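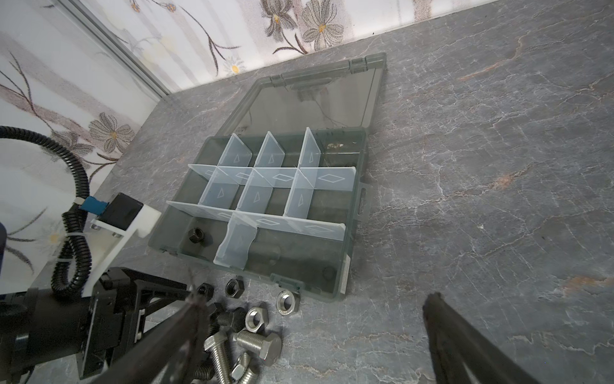 Nut and bolt sorting — gripper fault FAQ

What went wrong?
Left finger stopped opening fully on the Ultano cell. Started 28th December, after 1,623 good picks. Arm carried on as if all was fine, dropped bolts, knocked the box.

Did it raise an alarm?
No. That's the worst bit. Drurnilex controller only checks the motor is turning, not where the finger ends up. Halvorsen have been told.

Anyone hurt?
No. One near miss — somebody reached in for a dropped nut while the arm was paused. Paused is not off. Press the red stop first, every time.

What caused it?
Loose screw on the motor bracket, we think. Motor twisted a bit and pulled on teh cable. Still waiting on Ulent for the full report.

Can I keep running mine?
Yes, if the bracket is tight and the cable isn't rubbing. Check both before each shift. Half speed until the April update.

It dropped a bolt, now what?
Stop, power off, clear the table, home the arm. Dont push the fingers apart by hand.

Black nuts get missed more than silver ones. Same fault?
Seperate problem. Lighting, probably. Log it anyway.

Contact: Ultano cell support desk | © Drurnilex | Back to top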